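Undska packing tape dispenser, 3 months in

Bought this in October when we moved the shop orders out of my kitchen. Small brown boxes mostly, so thats what I'm judging it on.
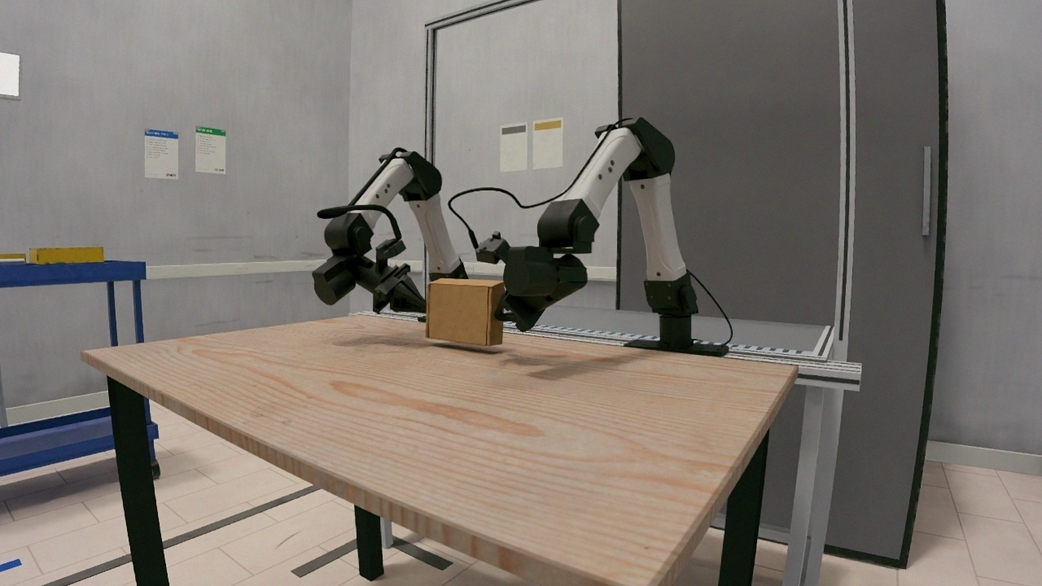 The good

Cuts clean. Really clean, no stringy bits. Handle fits my hand, and Babak's, who has hands like shovels. One roll does 26 boxes the way I tape (too much). Roll swap is quick once you get the hang of the little side latch.

The not so good

Loud. Screechy on cheap tape, less so on the Stemano rolls. The brake knob works loose by the end of an afternoon, I keep a screwdriver next to it now. Teeth cover fell off in week one and went under the shelving, still there I guess.

Doesn't like wide tape. Says it takes it, jams.

Compared to the Aton

Had the Aton before. Lighter, cheaper, snapped at the neck. The Undska is heavier and my wrist knows it after a long session, but it's still in one peice.

Would I buy again

Yes, for small boxes. For big heavy stuff ask Pouran, she swears by her Mousavi and ships way more than me. Four stars. Would be five with a decent knob.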